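Part 4: Bottle sorting on the shared bench

You should have both arms bolted down and powered by now. If either one still rocks when you push on the elbow, go back to Part 2. No amount of software tuning will fix a loose base, whatever the forum tells you.

The goal of this part is modest: pick up a small dropper bottle from the table, carry it to the bin, let go. The Titudari kit sheet calls this a beginner task. We disagree. A dropper bottle is narrow, top-heavy when full, and has a tapered cap that slides out of a pointed fingertip if you look at it sideways. Set aside an evening, and don't promise anyone a demo at the end of it.

Before you start

4.1 Wipe the tabletop and let it dry. Paint or ink residue changes how a bottle slides, and you will blame the motors for it.

4.2 Check that every cap is screwed on tight. Do this by hand, every time, even if the last person swears they did it.

4.3 Put the bin behind the bottles, far enough back that the arm can come down on the front ones without brushing the rim.

4.4 Find the stop button. Put your hand on it. If you had to look for it, move it closer.

CAUTION: Keep your face and hands out of the reach of both arms, including the one you aren't using. An idle arm with power on is still a powered arm. Clip long hair back and take off lanyards.

Teaching the pick height

4.5 Start the Nurmi control program and choose manual jog. Set the speed to 12 per cent. The slider goes much higher and there is no good reason to try it here.

4.6 Bring the gripper over a bottle near the middle of your group. Don't begin with the one at the edge of the arm's reach, where small errors in the joints add up.

4.7 Lower the arm in short steps until the fingertips are just above the cap. Stop and look from the front, then from the side. From one side only, you will think you're centred when you aren't. Everybody does this at least once.

4.8 Open the fingers, lower past the cap, and close slowly on the body of the bottle. Save this as your pick height.

Note: The program offers an "auto height" button. Ritva Huttunen tested it on our bench over 200 picks and it dropped 135 bottles, so we leave it alone. It may suit a wider object. We have yet to find one.

Laying out the bottles

4.9 Leave a clear gap between bottles wherever you can. The fingers need room to open on both sides.

4.10 Once single picks work, move a few bottles closer together. This is where the advertised "clutter handling" gets its real test, and where ours mostly fails. Neighbours get nudged, and a nudged bottle is no longer where the program believes it is.

4.11 Use a mix of colours if you plan to sort by colour later. Very dark liquids are a nuisance. Under workshop lights a dark green and a dark purple can read as the same thing, and the Prirovitz colour add-on will tell you it is certain either way. 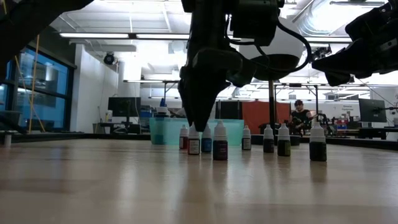

Figure 4-1. Gripper over the left-hand group, teal bin behind.

4.12 With the layout done, run one pick at jog speed with your hand on the stop button. Watch the cable loop near the wrist as the arm comes down. It should swing free and never touch a cap.

4.13 If the run is clean, do it again before you change anything. One good pick tells you very little.

If it goes wrong

The bottle tips as the fingers close: you are off centre. Repeat 4.7 and look from the side this time.

The bottle slips on the way up: the grip is too high, most likely on the cap. Lower the pick height a little. Raise the force only if that doesn't help, as a squeezed bottle can leak at the neck.

The arm halts with error 2532: the manual lists this as "joint load, contact supplier". On our arms it has always been a pinched cable. Switch off the power, check the loops by hand, and then try again. If it comes back twice, do contact the supplier — you may be luckier than we were.

The arm misses every bottle by the same distance: someone has leaned on the table. Redo the base check in Part 2.

When you finish

4.14 Park both arms, switch off the power, and put the bottles back in their box. Write your pick height in the bench log with your name beside it. Malte Frerichs keeps the log and will ask.

Part 5 covers using the second arm to hold the bin steady. Read it before you decide whether you need it. Two strips of tape did the same job for us all through February.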